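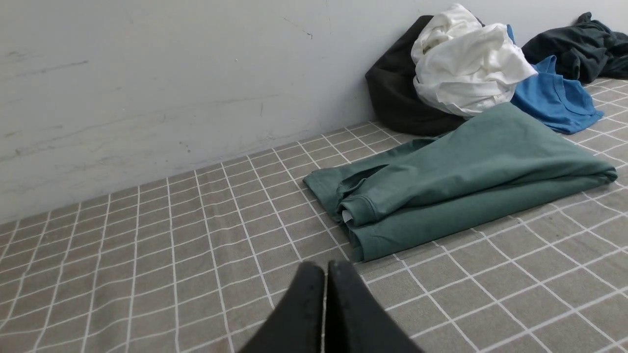 Potgieter, L.

Folding methods and shelf use in shared student housing

1. Purpose

The project compared two ways of folding long-sleeved tops and measured the shelf depth each one needs. The work was done in December at the Skokstead residence. Method A is a flat fold into a long rectangle. Method B is the same fold, rolled from the hem.

2. Procedure

Each garment was laid face down, the sleeves were crossed over the back, and the sides were brought in to a width of 300 mm. Folding was repeated 20 times per method. Thickness was read at the center and at the cuff end with a steel rule.

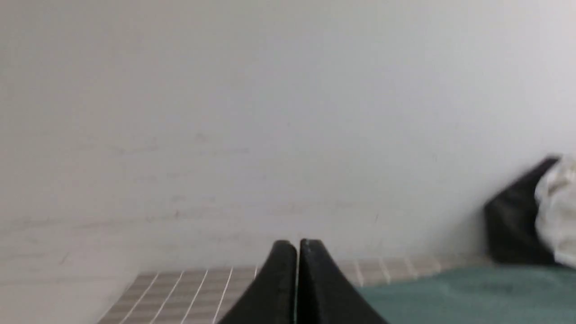

Readings were taken with the bundle pushed back until it touched a vertical surface. Bundles that opened when released were folded again and the first reading was discarded. Total weight of the test set was 533 g.

3. Observations

Method A gave an uneven stack. The cuff end was thicker than the center in most trials, and ribbing added to the difference. Side seams caused small bunches where they met the hem. Pressing by hand for 2 seconds reduced this only slightly. 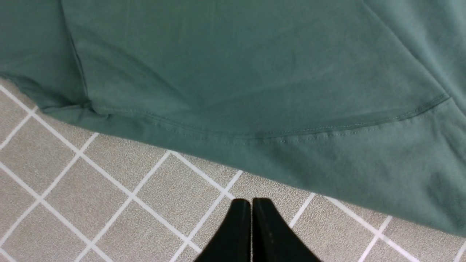 Figure 3. Green garment, hem stitching and side seam.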